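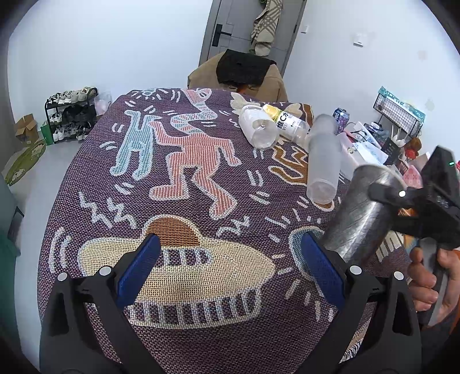 Jalham project – equipment planning meeting, December
Minutes

Meeting opened at 10:15. Minutes of the last meeting were accepted with one correction: the Warkico quote was for hand-held grippers only and did not include calibration.

1. Second order of hand-held grippers

The proposal is to buy 4 more units from Warkico at $1,886 each before the price list changes. The hardware lead spoke for it. The budget holder asked what the present units have done to earn company and did not get a figure. The log shows hours signed out, which says nothing about usable recordings. It was also pointed out that "before the price list changes" was the argument last time, and the list did not change.

Agreed to hold the order. The hardware lead will bring a count of accepted recordings per unit to the next meeting. If that count is poor, the item comes off the agenda.

2. Finger pads

Warkico sells replacement pads only in packs of 36. Nobody present could say how long a set lasts. The supplier's answer was "depends on use," which the meeting did not find helpful. One pack approved, to be charged to consumables. Someone has to start writing down the date when a pad is changed, otherwise we will be guessing again next year.

3. Household objects

Discussion of whether to pay for the Tsuji object kit. Most of what is in it can be bought at a grocery store. Bottles, cans and paper cups cost next to nothing and are what the task list asks for anyway. The argument for the kit is that every site would have identical objects. The argument against is the price, and that homes do not have identical objects.
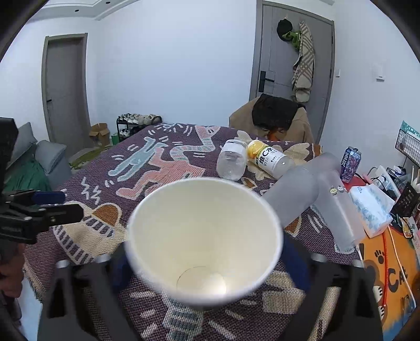
Paper cup in the gripper, tabletop task, Jalham home setting.

The data side would like more thin-walled items like the cup on the list, and fewer rigid ones. No objection. Kit not approved. A small petty cash allowance will cover objects for the next 3 months, receipts required.

4. Zollow arm

Zollow has offered a robot arm on a trial lease. The offer letter is two pages long and the part on insurance is one sentence. Several people were in favor. Others asked who would install it, who would run it and where it would go, and these questions were left open. There was also some doubt that a trial lease ever ends with the arm going back – the return shipping is on us.

No decision. The hardware lead will ask Zollow for the full terms in writing, including the cost of cancelling early.

5. Storage

Deferred again.

6. Any other business

Spare batteries: still on back order, no date given. Request for a second charger refused until the first one has been found.

Meeting closed at 11:40. Next meeting in January, same room.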